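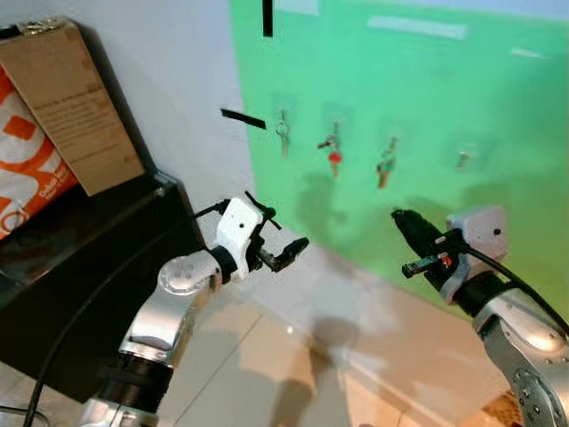
Can I wear the Bikex band in the shower?
Take it off first. The band copes with rain, sweat and washing-up, but hot water and shampoo get in behind the button and stay there.

Search products, straps, spares
Go

Bikex fitness band, second version
29 October 2025
By Lucinda Blackwood

The first Bikex band told you how far you had walked and how badly you had slept, and charged you £180 for the news. The new one does the same for the same money, with a better clasp. We have sold a fair few of the old model and heard about the clasp from most of their owners, so this is welcome.

You get the band, two straps (small and large, with a gap between them that fits my own wrist perfectly) and a charging lead. There is no plug. The lead is short enough that the band will have to live on the floor if your sockets do.

Battery life is five days with the heart rate sensor on. Edith Henao at our Barkby shop wore one for most of January and got almost that, though she did turn off the reminder to stand up, having found it bossy. Leave it on and you lose an evening or so.

The screen can be read in sunshine, when we have any. Messages from your phone show up as one line of text, which is plenty for a dentist and not much for a sister. You can't reply from the wrist. The app has been tidied and no longer asks for your star sign.

Straps from the old model don't fit. Loltusico makes a woven one that does, in grey or a colour it calls oatmeal, and Sveinbjörnsson sells a leather one for people who want to look as though they aren't being measured. Neither should get wet, so swap back before you run.

If the band stops charging, wipe the contacts with a dry cloth and try again before sending it to us. Olanrewaju Ogbonna on the repairs desk would be grateful – he has a drawer of perfectly healthy bands that only wanted a wipe.

Price: £180
Guarantee: two years, strap not included
Order code: 405
Delivery: free to the Barkby shop, otherwise worked out at the till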